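How Paper Is Made
Written by Ngaio Lockyer
February 19, 2020

Look around the room you are in. You can probably find paper without getting up. Books, cereal boxes, paper towels, tickets, and the label on a jar are all made of it. Most of it started out as part of a tree.

What is paper?

Paper is a thin mat of tiny fibers. A fiber is a very small thread. If you tear a piece of paper and look closely at the torn edge, you will see little hairs sticking out. Those are the fibers. They come from plants, and they are made mostly of a material called cellulose (say SELL-yoo-lohs). Cellulose is what makes the walls of plant cells strong.

In a tree, the fibers are held together by a kind of natural glue called lignin. Lignin makes wood stiff. To make paper, you have to get the fibers apart and then put them back together in a flat sheet.

From tree to pulp

Logs come to the paper mill by truck or train. First the bark is taken off in a big turning drum. The logs bump and rub against each other until the bark comes loose. The bark is often burned to make heat for the mill.

Next, the logs are cut into chips. The chips have to be turned into pulp, a soggy mix of fibers and water that looks like thin oatmeal. There are two main ways to do it. One is to grind the wood. Ground wood still has its lignin in it, and newspapers are often made this way. The other way is to cook the chips with chemicals in a tall tank called a digester. Cooking takes out most of the lignin and leaves long, strong fibers behind.

From pulp to paper

When the pulp goes into the paper machine it is nearly all water. It is sprayed onto a wide moving screen, and water drains out through the holes. The fibers stay on top and begin to tangle.

Then the wet sheet goes between heavy rollers that squeeze out more water. After that it passes over a long row of hot metal drums filled with steam. By the end it is dry enough to wind onto a roll. At the Stonder mill, where Boyang Song runs the paper machine, the machine is about 300 feet long. Everyone near it wears ear protection.

The big roll is cut into smaller rolls or into sheets and sent to the companies that print on it, fold it, or glue it into boxes.

Who made the first paper?

People in China were making paper more than two thousand years ago. They used things like hemp, tree bark, old rags, and fishing nets. The skill spread slowly to other parts of Asia, then to the Middle East and North Africa, and later to Europe. For a long time, European paper was made from worn-out linen and cotton clothes. Wood did not become the main material until the 1800s, when people needed more paper than the rag collectors could supply.

Paper words to know

Ream: a pack of paper, usually 500 sheets.
Grain: the direction most of the fibers point. Paper tears straighter along the grain.
Kraft paper: a strong paper used for grocery bags and wrapping. Kraft is the German word for strength.
Watermark: a faint design you can see when you hold some papers up to the light.

Paper for covering things

Paper is useful even if you never write on it. It comes on wide rolls for wrapping packages, lining shelves, and covering tables.
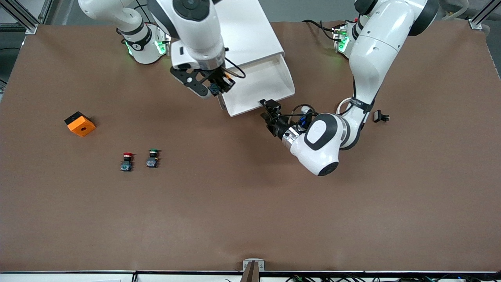
Why is some paper brown and some paper white?

Wood pulp that has been cooked is naturally brown, mostly from the lignin that is still in it. White paper is made from pulp that has been bleached, which takes the color out. Grocery bags usually skip the bleaching.

Using paper again

Old paper can be mixed with water and turned back into pulp. Staples, tape, and ink are removed, and the fibers go through the machine again. The fibers get shorter each time. After five to seven trips they are too short to hold together well, so mills often mix in some new pulp.

Paper with a lot of food grease on it can be hard to recycle, because oil does not separate easily from the fibers. Ask an adult to help you check the rules for your town.

Try it

Tear a sheet of newspaper from top to bottom. Now tear another one from side to side. One tear will be straighter than the other. Which way does the grain run?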